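Getting the kitchen cell ready at Proterham

Our simulated kitchen cell has had a proper tune-up, and we're really happy with it! Before any new run we start with the close-up view, checking how the pale gray part at lower left sits against the rough, layered surface behind it.
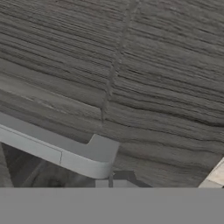 Arm and shelf

Next comes the arm's start pose, with the gripper level with the lower edge of the shelf and the banana and green fruit in view. We keep two saved poses in Lastero, and scene 2101 loads cleanly with both.
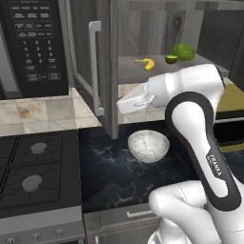
Dimitriou
Simulation cell lead, Proterham

We rerun the joint limits after every scene change (five minutes, well spent!). The Ternero update goes in next April.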